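How a Robot Learns to Set Out Breakfast
A Prinda Science Page for Young Readers

If you wanted to teach a friend to set a table, you could just tell them what to do. "Put the cup on the saucer." Your friend already knows what a cup is and how hard to hold it. A robot does not know any of that. It has to be taught, and one way to teach it is to show it the same job many times.

The students in the Sirklow Robot Club are doing this for their project this year. They meet after school at the Wesgate Learning Center. Their project is called Yin. The goal is to have a robot arm move small breakfast things on a table without dropping them or knocking anything over.

The club does not start with the robot arm. It starts with a gripper that a person holds by hand. A gripper is the part of a robot that grabs things, the way your hand does. The hand-held one has two fingers with orange pads. A student picks up a cup with it, moves the cup, and sets it down. A camera on the tool records the whole move.

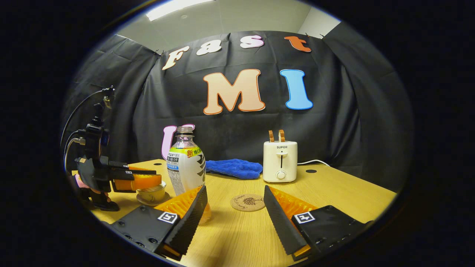
What is on the table?

The club chose things you might find in a kitchen. There is a toaster with two slices in the slots, a plastic drink bottle, and a round cork coaster. Each thing is a different kind of problem for a gripper.

A coaster is flat. The fingers have to get down very low to reach its edges. A bottle is tall and can tip over if it is bumped near the top. A cup can be pushed away by mistake if one finger touches it too early.

What are the square markers for?

Look at the fingers of the gripper and you will find small squares with black and white patterns. These are called fiducial markers (say it like this: fih-DOO-shul). A computer can find them easily in a video. By following the two markers, the computer can work out how far apart the fingers are. If the markers move closer together, the gripper is closing. If they move apart, it is opening.

Why are the finger pads ribbed?

The orange pads on the club's gripper bend. When they press against something round, they curve a little to fit its shape. Hard, flat fingers would touch a round cup in only a small spot, and the cup could slip or spin. The ribs help the pad bend in the right direction.

How many times do they practice?

So far the club has recorded 554 moves. One move is one short video, such as picking up the cup and putting it down in a new spot. The students work in turns. Each student records 20 moves and then trades places with someone else. Two students work at a time. One holds the gripper and the other writes down what was moved and whether it went well.

Between moves, they change where things are. The cup may be in the middle for one video and off to the side for the next.

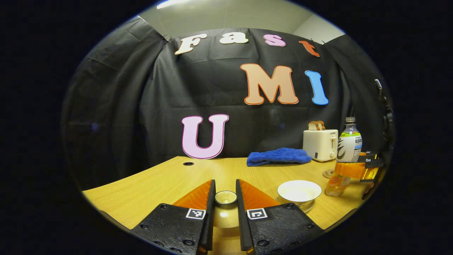 If the cup were always in the same place, the robot might learn only to reach for that place. Then it would miss when someone moved the cup. Changing the table helps the robot learn to look for the cup first.

The students also try to move slowly and smoothly. A program learns from whatever it is given, and that includes mistakes. If a video shows a student shaking the cup, the robot may learn to shake it too. Moves that went badly are marked in the notebook so the club can decide later whether to keep them.

What happens next?

The videos go into a computer program that looks for patterns. It compares what the camera saw with how the gripper moved. Running the program takes two nights on the club's computer. After that, the students will try it on the robot arm with the cup first, and then with the coaster. They expect the coaster to be harder.

The club plans to show the project to families at the center in June.

Try it at home

You can test some of this yourself with a pair of kitchen tongs. Ask a grown-up which things are okay to use. Try to pick up a plastic cup, a sponge, and a coin. Then close one eye and try again. Write down which things were easy and which ones slipped.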